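4. Setting up the water softener

This section covers first-time set-up of the Dikdale twin-valve softener after the pipework has been connected (see section 3). Allow a full morning. The unit needs one complete rinse before the household can use softened water, and the rinse should not be interrupted once it has begun.

Before you start

You will need a bucket, a dry cloth, a small flat screwdriver, the hardness test strips from the accessory bag and two blocks of salt. The drain hose must already run to an open drain with a visible air gap. If it has been pushed into a sealed waste pipe, go back to section 3 and correct this first.

Caution: Do not plug in the transformer until step 6. The valve motor turns as soon as it has power and can trap fingers while the cover is off.

4.1 Filling and flushing

1. Check that both isolating valves are closed and that the bypass valve is open. The handle on the bypass should lie in line with the pipe.

2. Lift off the salt lid and take out the packing collar. Keep the collar. It is needed if the unit is ever moved, and replacements are ordered under the Tiwari part list at the back of this guide.

3. Wipe the inside of the salt cabinet with a dry cloth. Do not use washing-up liquid or bleach. 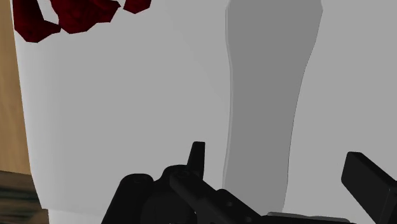 4. Open the inlet isolating valve a quarter of a turn. Water will enter the resin tank slowly and you will hear air moving. Wait until the sound stops, then open the valve fully.

5. Hold the end of the flushing hose over the bucket and open the flushing tap. The first water may be tea-coloured. This is fine dust from the resin and is harmless, but it stains light fabrics. Keep flushing until the water runs clear, then close the tap.

Note: On models sold under the Sisomora name the flushing tap is on the left of the valve head and turns anticlockwise to close.

6. Refit the valve cover, plug in the transformer and switch on at the wall. The display shows two dashes, then the time. If it shows E2, the cover is not seated – press down on both rear corners until they click.

4.2 Setting the hardness

The softener works out how much water it can treat before it needs to regenerate. To do this it has to know how hard your water is. The figure on your water company's website is good enough for most homes, but if you have a private supply use the test strips.

1. Run the cold kitchen tap for a minute. Dip a strip for one second, shake it once and hold it level. Compare the colours with the chart on the packet.

2. Press and hold SET until the hardness figure flashes. Use the arrow keys to change it, then press SET again.

3. Set the reserve. The factory reserve is 700 litres, which suits a household of up to four people. For larger households, or where there is a big bath, raise it to 900 litres.

4. Set the regeneration time. The factory time is 2 a.m. Choose another hour if anyone in the house works nights, as the unit uses hard water while it regenerates.

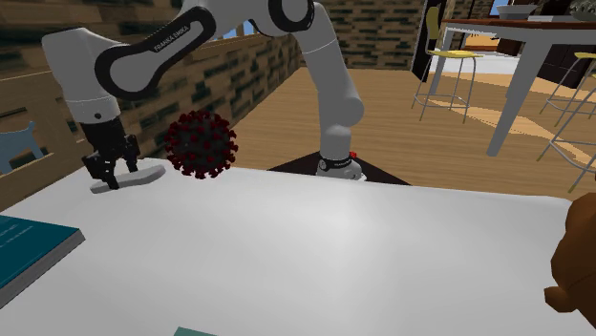 5. Put in the salt blocks, one on each side, with the wide face down. Close the lid.

6. Press and hold REGEN for five seconds to start the first rinse. The motor will run for a short time and water will flow to the drain. Do not open the outlet valve while the rinse light is on.

7. When the rinse light goes out, open the outlet valve slowly and close the bypass. Test the water at an upstairs tap. The hot water will stay hard until the cylinder has been used through, so test the cold side only.

Caution: Keep one unsoftened tap for drinking and for making up baby feeds. Anyone on a low-sodium diet should drink from this tap as well.

4.3 After the first week

Look at the salt level and at the floor under the connections. A little dampness on a brass fitting can usually be cured with an eighth of a turn. Plastic fittings should be hand-tight only.

The service counter starts at 4,000 and counts down by one for each hour the unit is powered. To reset it after a service, hold both arrow keys together until the display blinks.

Units with a Wustau valve head have no service counter. Write the set-up month on the label inside the lid instead.

Guide text revised by Hilde Desmet, December

14 shares
3 comments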